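Pester Grasp Planner
Research license for tabletop arms
By Trokutix

Pester is the grasp planning package that grew out of our own bench work at Trokutix, and we're very happy to be sharing it with other labs at last. If you have a small arm, a two-finger gripper and a table full of odds and ends that you would like picked up, this is the page for you. Grab a coffee, because we do tend to go on a bit when we talk about this one!

What it does

Most grasp planners look at an object, score a long list of possible finger placements, and send the arm to the best one. That works nicely when the object sits alone. Put a carton on one side and a box on the other, and the best-scoring grasp is very often one that the fingers can't reach without knocking something over. Pester scores the gaps first. It works out where a finger could come down between neighbors, keeps those openings as a short list, and only then asks which of them would give a decent hold on the thing you want.

The second half of the method is the part Renata Ibarra kept pestering us to add (and yes, that is where the name comes from). Once the fingers have started to close, the planner keeps comparing the finger position and the motor current with what it expected. If they drift apart too early, the hand opens a little, shifts sideways and tries again without lifting away. We call this the nudge step. You can switch it off with one setting, and we'd encourage you to do that at least once, so you can see what it is doing for you.

What we found

Our main comparison used 39 table layouts, each one built from ordinary household and grocery items: soft things, shiny things, boxes standing on a thin edge, and round things that like to roll. Every layout was run with the nudge step on and again with it off. With the nudge step off, the planner failed on 19 of them. With it on, it failed on 7. Three of those were layouts where a soft item had slumped into the gap, and the depth data simply didn't show the opening. We haven't solved that one, and we would love to hear from anybody who has ideas.

Balls gave us the most trouble early on and became our favorite test. A ball touched by one finger before the other will scoot off, and in a crowded layout it takes up a new spot against whatever is next to it. Lorena Domínguez rewrote the closing routine so that both fingers slow down near the expected width, and that one change made our afternoons a good deal calmer.

We should be plain about the limits, too. All of our layouts were on a white table in steady indoor light. We haven't tested clear glass, and we haven't tested bins with tall sides. The figures are from our own bench, with our own calibration, so please treat them as a starting point for your own runs.

What comes with the license

The planner itself, with full source
The Meireles layout set: all 39 layouts as placement sheets you can print at full size and lay on the table
Logs from every run in the comparison, failures included
Rutilik, our small viewer for stepping through a grasp attempt
A setup guide, written for people who haven't done hand-eye calibration before
Email help from the people who wrote the code

What you will need

A six-joint tabletop arm with a parallel gripper that reports finger position
A depth camera on a fixed mount with a clear view of the work area
A Linux computer with a recent graphics card
A table that doesn't wobble (we learned this the slow way)

Licensing

Licenses are given per lab, and there is no limit on the number of people or arms inside that lab. Students may use the software and the logs in a thesis or a paper, and we're always delighted to get a copy. Teaching use is included. If you want to use Pester in a commercial product, write to us first and we will sort out something sensible together.

Updates

Current release: March 11, 2022. This version adds the slower closing routine and fixes a bug where the planner forgot its list of gaps after a paused run. The next release is planned for September and should bring support for grippers with wider fingers.
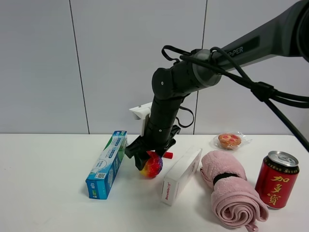
A PiPER arm with its gripper around the multicolored ball, between a carton and a slim white box.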